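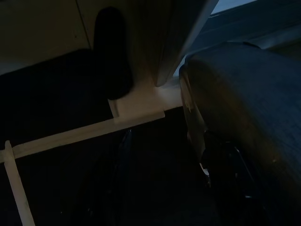 I've wanted to see how people teach a robot a job by hand ever since my brother-in-law sent me a link to the Vitum open day, so on Saturday I finally got in the car and drove the 26 miles out to Brakton to have a look. Vitum has the back half of an old furniture warehouse there, and you walk straight in past the coffee table (good coffee, terrible cups) to the teaching stations. I headed for the one with a screen showing what the gripper sees up close, and it's a strange view of the world! One big dark rounded finger takes up a huge part of it, with a scuffed tan edge, and past that you get pale strips meeting at a corner and a piece of light wood coming down at an angle. The low parts are nearly black. I stood there thinking, how does anybody work from that?

Well, the operators don't, or not only from that. They stand a few feet back with a pair of handles, and whatever the handles do, the arm does. Each try gets saved from start to finish, and the bad ones get thrown out at the end of the day. The woman running the station told us they had 1,648 good ones saved so far, and she'd done a big chunk of them herself. Her shoulders were feeling it, she said.

There was a second station where you skip the handles and just take hold of the arm and push it where you want it to go. I liked this one much better. The arm goes sort of floaty when you press the button, like pushing a shopping cart on ice, and you walk it through the motion while it remembers. A kid of maybe ten got it on his second go. I needed five, and on the fourth I knocked over the block I was supposed to be picking up.

Then came my turn on the handles, and wow, that's hard. You want to turn your wrist and your brain wants to turn the whole elbow. The delay is tiny but you feel it, and I kept squeezing too early. The trick they gave me was to slow way down just before the grab and watch the fingertips – not your own hands. It helped a little. The software they use is called Skilley, and it plays your try back right after, so everyone in line got to watch mine too.

I also sat in on the short talk at 2:00, about a smaller setup called the Čierny that they hope to loan out to schools. Room 202, up the stairs, and get there early if you want a chair. Somebody asked how many tries it takes before the robot can do a simple job alone. For their easiest one the answer was 800, and there was a bit of a groan from the back row.

Parking is free but the lot is small – I ended up on the grass by the loading dock. Wear flat shoes, bring a sandwich, and do the hand-guided station first while the line is short. They're planning another open day in October and I've already put my name down for the handles.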